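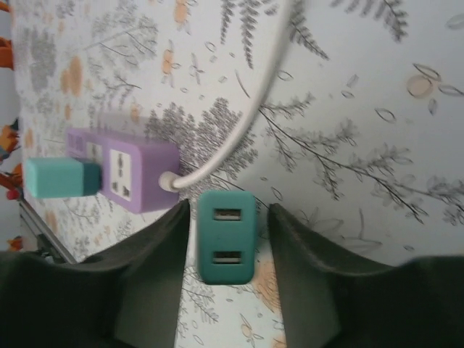
Ticket opened by Candela Carrasco, front desk, Wamcombe guest house
Subject: Phone chargers stop working on the purple strip in the reading room
Guests tell me since the beginning of April that their phones do not charge at night in the reading room. In the morning they are at 40 percent, sometimes less. I was thinking first that the cables are bad, so I changed two of them, but the complaint is the same. The strip is the lavender one with the white universal socket, and we use on it the teal charger blocks, the ones with two USB ports, one over the other. One teal plug stays in the strip all the time. The lamp on the same wall works well. Please tell me what I should check, I am not an electrician.

Reply from Demetrio Soler, maintenance, 9:20
Hello Candela. Please do these checks in this order and write me the result of each one.
1. Plug the lamp in the strip, in the same socket where the charger usually goes. Does it stay on?
2. Plug the charger directly in the wall, without the strip, with one phone only.
3. Put the charger back in the strip and touch it very softly with one finger. Does the phone show that charging stops and starts?
Do not open anything and do not push paper or tape in the holes.

Candela Carrasco, 11:45
Results:
1. The lamp stays on, no flicker.
2. Directly in the wall the charger works. I left my own phone for 40 minutes and it did not stop.
3. Yes! When I touch the block, the charging symbol disappears and comes back. It feels loose in the socket. In the other socket of the strip it is more firm, but also not perfect.

Demetrio Soler, 12:10
Then I think the charger is good and the contact in the socket is weak. The universal sockets accept round pins and flat pins, and for this reason they do not hold every plug with the same force. After many guests pulling and pushing, it gets worse. Is any part of the strip warm, or brown around the holes? Also look at the place where the white cable goes into the strip, and tell me if the cover is broken or bent there.

Candela Carrasco, 14:30
No brown color and no smell. It was a little warm near the loose socket after one hour with two phones, maybe this is normal, I do not know. The cable cover is not broken.

Demetrio Soler, 14:50
With a loose contact I do not like warm. Please unplug the strip from the wall and put it in the box in my office. It is rated up to 2,000 watts and your phones use very little, so overload is not the problem. I have a spare in the storage – shelf 139, behind the fans. Adoración Mateos has the key.

Candela Carrasco, 16:05
Changed. The new strip is white and holds the charger block firmly. I repeated check 3 and the charging does not stop. I leave two phones on it this night and write again.

Candela Carrasco, next day, 8:15
Both phones at 100 percent. No guest complained. Can we have the same kind of strip also for the upstairs hall? There is another old one there and I did not test it yet.

Demetrio Soler, 8:40
I will bring one after lunch. Please do not use the upstairs one before that. I close this ticket and open a new one for the hall.

Status: closed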